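Jan 3, 2020

Vivia, the savings and pensions group, is to move its fund administration desk out of the capital and into Drunanden, in what people in the town are calling the best piece of business news they have had for a very long while.

The group told staff in a note this morning that the desk, which looks after the paperwork behind its retail funds, would open in its new home in April. It will take two floors of the old Eltel building by the harbour, a handsome if slightly draughty place that has stood without a main tenant ever since the telephone engineers packed up and went to the business park on the ring road. Anyone who has walked past it on a winter evening, with all those dark windows looking out over the water, will be glad to hear that the lights are going back on.

In all, 606 jobs will be based there once the move is complete. Most are existing posts, and the people who hold them have been offered a choice between moving with the work, taking another job within the group or leaving on agreed terms. Vivia would not say how many had chosen each, and it is fair to say that feelings among the staff are mixed — a good many have children settled in schools, or parents close by, and a cheaper house by the sea does not make up for everything. The union said it had been treated courteously so far but wanted the relocation allowance to be paid in full before the move and not in instalments afterwards.

Drunanden has been quietly gathering this sort of work for several years now. Anghel, the custody bank, was the first of any size to come, and it has gone from a single rented room over a shoe shop to a proper office with its own canteen (open to the public on market days, and rather good for soup). Five smaller firms have followed it, most of them in the unglamorous but steady trades of settling, checking and reporting what other people buy and sell. None of them does any dealing to speak of, and the traders themselves show no sign of wanting to leave the capital, where the clients and the restaurants are.

What draws them is largely the rent, as one would expect, though firms that have already made the journey also speak kindly of the people they have been able to hire. The college runs a two-year course in fund accounting, which was set up with Anghel's help, and Vivia says it will take on six of its leavers each summer to begin with and more if all goes well. Staff tend to stay put, too, and in a line of work where a new recruit takes many months to train, that counts for a great deal with the people who sign the leases.

There are worries, naturally, and they were aired at some length at the last public meeting on the harbour plan. The morning train is already full by the time it reaches the junction, and parking near the front is a sore subject with the shopkeepers, who fear their customers will be squeezed out by office workers arriving at eight. The council has promised a shuttle bus from the station and says it is talking to the railway about longer trains, although it could offer no date for either. House prices came up as well, as they always do.

Vivia's investors seemed pleased enough with the news. The group expects the move to cost more than it saves this year and to begin paying for itself in the next, and it has left its guidance on the dividend unchanged. Work on the Eltel building has started on the ground floor, and local firms wishing to tender for the catering and cleaning can collect the papers from the town hall during the usual hours. 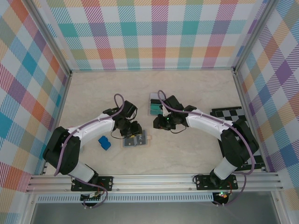
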